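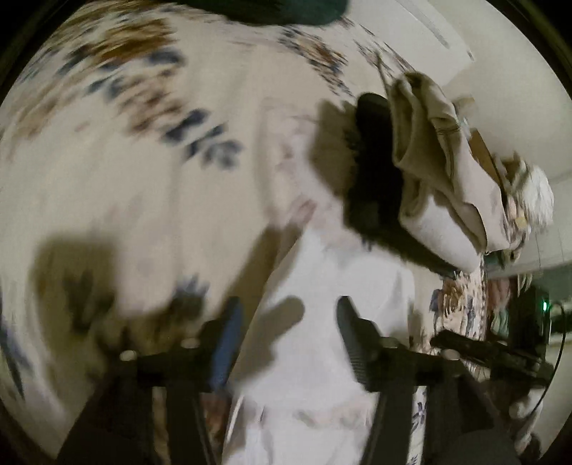

Pince tenue à la main, mâchoires ouvertes, au-dessus d'une literie à motifs floraux.

Robotisation du linge et des chambres : Wedik reporte son achat et publie ses conditions

Le groupement d'hébergement Wedik ne signera pas en février le bon de commande préparé avec l'intégrateur Troltex. Le budget d'équipement prévoyait 24 postes automatisés pour la réfection des lits et le tri du textile. Il est ramené à une ligne d'étude, sans engagement d'achat.

Le dossier remis par Troltex annonce 46 lits refaits par poste et par journée. Wedik a demandé sur quels lits. La réponse tient en une phrase : draps unis, matelas dégagé, éclairage constant. Nos chambres ont des couvre-lits matelassés à grandes fleurs, des couvertures roulées en boule, des vêtements laissés sur les draps et des câbles qui traînent. Un devis établi sur un lit nu ne nous apprend pas grand-chose.

Le prix affiché ne couvre ni la maintenance après la première année, ni les doigts de rechange, ni le temps passé par nos équipes à dégager la pièce avant le passage de la machine. Ce dernier poste n'apparaît dans aucun des tableaux reçus – nous l'avons pourtant réclamé deux fois.
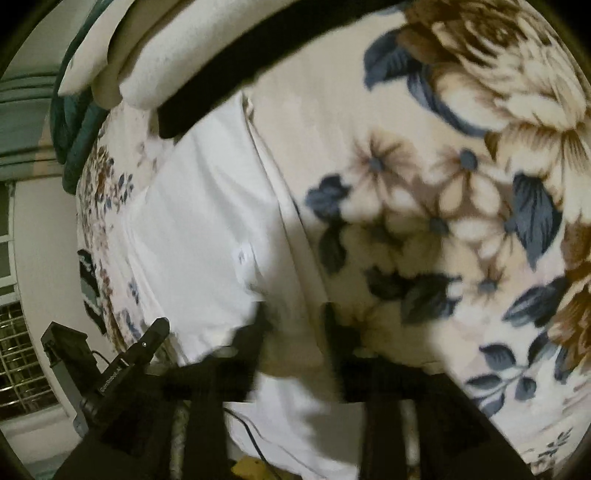
La proposition concurrente de Mittal, en location, paraît moins lourde au départ. Elle impose toutefois un minimum de 200 heures facturées par mois et par site, utilisées ou non. Pour nos petites maisons, cela revient à payer un équipement à l'arrêt.

Wedik ne rouvrira la discussion qu'aux conditions suivantes :

un essai de 100 lits dans des chambres non préparées, les échecs étant comptés et communiqués ;
un coût complet sur cinq ans, pièces et main-d'œuvre comprises ;
une clause de reprise du matériel si les cadences annoncées ne sont pas tenues.

Le site de Dravach reste candidat pour accueillir cet essai. Les sommes libérées iront au remplacement des chariots et des sommiers réglables, demandés par le personnel depuis deux exercices.

Contact presse : service communication de Wedik, site de Dravach.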